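Ticket 942 — Pirihi dish rack, utensil caddy tips forward
Opened by: Lorraine Henare
Assigned to: Corey Hinds
Status: open

2019-07-14, Lorraine Henare
The caddy on the front of my rack sags once there are long wooden spoons in it. Your help page says to "reseat the caddy firmly." I have reseated it firmly. It sags firmly.

Corey Hinds
Thanks, Lorraine. Could you check that both hooks are over the top wire and that the rack is on a level surface? Overloading can also cause this.

Lorraine Henare
Both hooks are over. The counter is level, I put a level on it. As for overloading, I doubt two spoons count. The box says 50 pieces of cutlery, and I'd like to know who tested that and with what.

Corey Hinds
We've seen this with tall utensils leaning outward. Please turn the heavy ends toward the rack.

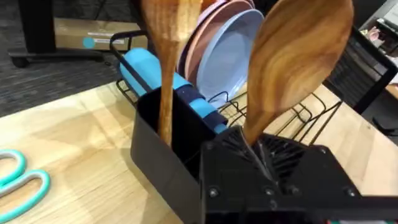
Attachment 1: caddy at the front of the rack, wooden utensils

Lorraine Henare
Turned them. Same sag, maybe a hair less — I wouldn't call it fixed. Please don't close this as "user loading" like you did in February.

Corey Hinds
Not closing. I've asked Arne Janssen in parts whether the older hooks fit. Replacement caddy is part 2490 if they don't.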